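Setting up your Pedov fan for the bedroom

A quiet fan makes a huge difference to a hot night, and this one is lovely to live with once it's set up properly. Get these steps right and you'll hardly hear it!

1. Stand the fan on a hard, level floor, at least 800 mm from curtains and loose bedding.

2. Slot the pole into the base and turn the collar until it clicks. Give it a gentle wiggle; if it moves, undo it and start again.

3. Fit the rear grille, then the blades, then the front grille. The blade cap tightens anticlockwise (everyone gets this wrong the first time, me included).

4. Plug straight into a wall socket.

CAUTION: Never run the fan with the front grille off, even for a quick test.

5. Press Power, then Speed. There are 8 speeds, and for sleeping I'd start at 2. It sounds like nothing, but it really does shift the air.

6. Hold Timer for two seconds to choose how long it runs. The light blinks once when the setting is saved.

Note: Swing is switched off by default. Tap the arrow button to turn it on, and never push the head round by hand.
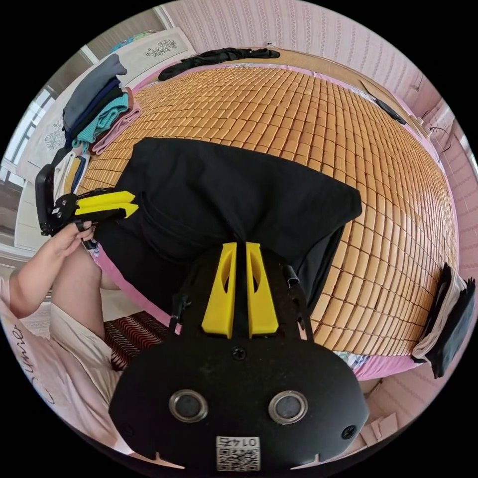

BEDS AND BEDDING

A bamboo tile mat on top of the sheet goes brilliantly with a fan. Aim the airflow across the bed at mattress height and clear clothes off the mat before you lie down. Wipe the tiles with a damp cloth and let them dry flat.

7. At the end of summer, unplug the fan, brush the dust from the grilles and store it upright in its box.

Guide by Ona Jaunzems

Filed under: Home Cooling > Fans > Set-up Guides

Comments

Avotiņš: The anticlockwise tip saved me. I'd been swearing at that cap all evening!

wurnedley_kit: Does the timer remember its setting after a power cut? Mine doesn't seem to.

Ona Jaunzems: No, you'll need to set it again, I'm afraid. Same two-second press.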